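Plernham Open Demonstration

The Plernham Open Demonstration was a public showing of robotic computer disassembly held on 9th May at the Requena works in Plernham, a former bottling plant now used for electronics recycling. It was organized by Dunosus, a company that sells automation equipment to recyclers, and centered on a robot cell called Driver. The event is mostly remembered for the gap between what was announced beforehand and what visitors were shown on the day.

Background

Dunosus first described Driver in December of the previous year, in a short notice that promised "hands-free teardown of any desktop computer." The notice gave no figures for speed or failure rate. A later leaflet, handed out to recyclers, claimed that a single cell could process 100 machines in a shift. It did not say how long the shift was, how many people would be on hand, or what "process" meant. Taking off a side panel and pulling one memory module could be called processing, and so could stripping the whole machine down to bare metal.

Hand disassembly of desktop computers is quick work for someone with practice. Most office models from the larger makers were built so that a technician could open them with few tools, and the parts worth saving for resale (memory, processor, drives, power supply) come out in a known order. Critics of the Dunosus project pointed out early on that the company had picked one of the easier jobs in the building. Sorting mixed loads, dealing with swollen batteries, and opening glued tablets all remained jobs for people.

The event

Dunosus gave out 200 tickets, all free. Visitors came through in groups and watched from behind a clear barrier, with the view from the small camera on the robot's wrist repeated on a large monitor. The monitor was by most accounts the better place to look, as the arm itself blocked much of the view from the barrier.

Each showing began with a computer already open and clamped to the bench. The side panel had been taken off ahead of time by staff. Asked about this, the presenters said that panel removal was "solved" and would only slow things down. No group was shown it.

The stated goal of each run was to remove the memory modules and set them in a padded tray. The arm carried a plain two-finger gripper with black fingers, moved in over the board from above, and worked near the memory slots. Between steps it stopped for long stretches. The presenters called these stops "planning time." An operator with a hand controller stood beside the cell through every run, and the company did not say how often the controller was used.
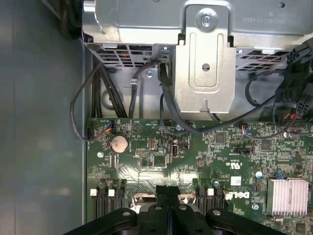

Much of the talk given during the pauses dealt with cables. Loose wiring is a known nuisance for robots of this kind. A rigid part stays where the software expects it to be, while a cable can be pushed, snagged, or dragged across the thing the gripper is trying to reach. Inside a typical office desktop, power leads run down from the supply and smaller bundles cross to headers at the edge of the board. A person moves them aside with the back of a hand and hardly notices. Driver had no routine for doing so, and the presenters said that cable handling would come in a later version.

Retention clips drew questions as well. Many memory slots hold the module with a clip that must be pressed outward before the module will lift. Pressing a clip takes little force, though it has to be applied at the right spot and in the right direction, and a closed pair of fingers makes a fairly clumsy thumb. Pulling on a module that is still latched can damage the slot, which matters if the board is meant for resale and hardly at all if it is going to the shredder. Dunosus did not say which of the two it had in mind.

Results

No full record of the runs was published. The company's own summary, posted after the event, said that Driver had "performed as intended" and included a video with the pauses edited out. A trade newsletter that sent a writer gave a less happy account. According to the newsletter, 3 of the runs its writer watched ended with modules in the tray, and others were halted by the operator before a module was out. It put the longest run at 40 minutes, with one computer on the bench for the whole of that time.

The two accounts do not flatly contradict each other. A demonstration may be intended to show a machine at an early stage, and a halted run may be a proper safety response. Still, neither version offers much support for the leaflet's claim about a shift's output, and the leaflet was not on display at the Requena works that day.

Reception

Recyclers who attended were polite and mostly unconvinced. The common complaint was that every computer used came from a small range of similar models, all in good shape. Real loads arrive with dents, missing screws, stickers over the latches, and layers of dust. Several visitors asked whether they could bring a machine of their own to a later showing. Dunosus said it would think about it.

Others took a kinder view. Some engineers in the audience argued that the wrist camera was the most useful part of the setup, as it kept the working area in sight at close range, and that the slow pace mattered less than whether the arm could be left alone overnight. That last point was not tested. The cell was never run without an operator in reach of it.

The price of the cell was not given at the event. Visitors who asked were told to leave their contact details.

Later use

Driver stayed at the Requena works after the open day. Dunosus has since dropped the word "any" from its description of the product, which now reads "assisted teardown of selected desktop computers." A second demonstration was announced for December, with panel removal listed on the program, and was then postponed without a new date.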